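Chapter 4
Small Parts and Where They Live

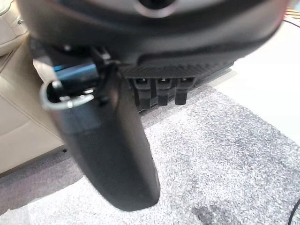
Aidan Cullinane reckons you should never buy a container until you've lived with the mess for a fortnight, and that anyone who starts with the containers will end up sorting the containers. I used to argue with him about this. I'd come to the first class of the year with a stack of drawers under each arm, very pleased with myself, and by September half of them would be full of other, smaller, emptier drawers.

So we're starting with the bits themselves. By bits I mean everything too small to stand on a shelf by itself and too useful to chuck: hooks, clips, screws, brackets, loops of bent wire (there's a nice shiny one at the start of this chapter, over on the left), the spare feet off a bookcase, the key that came with the flat-pack. In Chapter 3 we dealt with big, obvious things like doonas and suitcases, and I hope you had a good time, as the going gets fiddlier now!

I learnt most of what follows in the back room at Destow, where I had one long bench, one window and a parts cabinet that had cost the place $1,169 before I got there. It was a gorgeous cabinet. It had labels in somebody's beautiful handwriting, and the labels said things like "brass, misc." and "misc., not brass", and you could lose an entire arvo in there looking for a cup hook. I'm still fond of it, but please don't copy it.

What we do in this chapter is sort by job. A screw that holds up a curtain rail goes with the curtain rail gear, even if it's the twin of a screw in the door tin. People who come to us from a workshop background hate this at first (hello, everyone from the Moynihan course) and want all their screws together by length. Fair enough in a workshop. At home you're usually standing on a chair with one hand on the rail, and you want the whole kit within reach of the other hand.

You'll meet two methods by name. The Foltard tray is shallow and open, and suits anything you reach for every week. The Kundano roll is a strip of canvas with pockets, better for kits that travel from room to room. We'll make one of each, and the roll takes about 9 evenings if you sew the way I do.

Before section 4.1, have these ready:

One drawer from your own place, not tidied beforehand
An old sheet or towel to tip it out on
A pencil and some scrap paper
A cuppa

Tip the drawer out gently and leave the pile alone while you read the next two pages. Don't start pairing things up yet, however tempting that is.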